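Cinden Street Residents' Association
Minutes of the general meeting, November 2025

Present: 22 members. Apologies were received from four households at the Skanard end of the street.

1. Minutes of the October meeting
Approved with one correction. The hedge trimming quote was for both sides of the footpath, and the earlier minutes gave only the east side.

2. Street parking
The city has replied to our letter on permit parking. It will run a survey of all 132 addresses in the permit area before it decides anything. Forms go out by mail and must be returned within 35 days. Members on the corner lots asked whether they get one form or two. The secretary will ask the city.

Several people said delivery trucks for Cárdenas Bakery still block the alley before seven in the morning. The bakery has offered to move its drop-off to the front. Members agreed to try this until the end of winter and look at it again.

3. Storm drain
The drain outside the old Drustix building backed up twice in October. Public works cleared the grate but not the pipe. A second request has been filed, and the secretary has the reference number for anyone who wants to call.

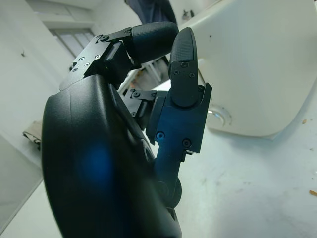

Who clears the leaves from the grates between city visits?
Each household looks after the grate nearest its own front walk, and leaves go in the brown yard bins.

The meeting discussed putting the fall pickup dates on the notice board. Agreed. The board also needs a new lock – the present one sticks.

4. Dues
Annual dues stay at 50 dollars per household. A motion to allow payment in two parts was carried, with three against. Late payers will get one reminder by mail.

5. Other business
A member asked about the broken streetlight near the bus stop. It was reported in October and is still out. To be reported again.

The snow shovel list is open. Anyone who needs a walk cleared this winter should add an address to the sheet at the bakery counter.

Next meeting to be held after the parking survey closes – date to go on the notice board.

Meeting closed at 8:50 p.m.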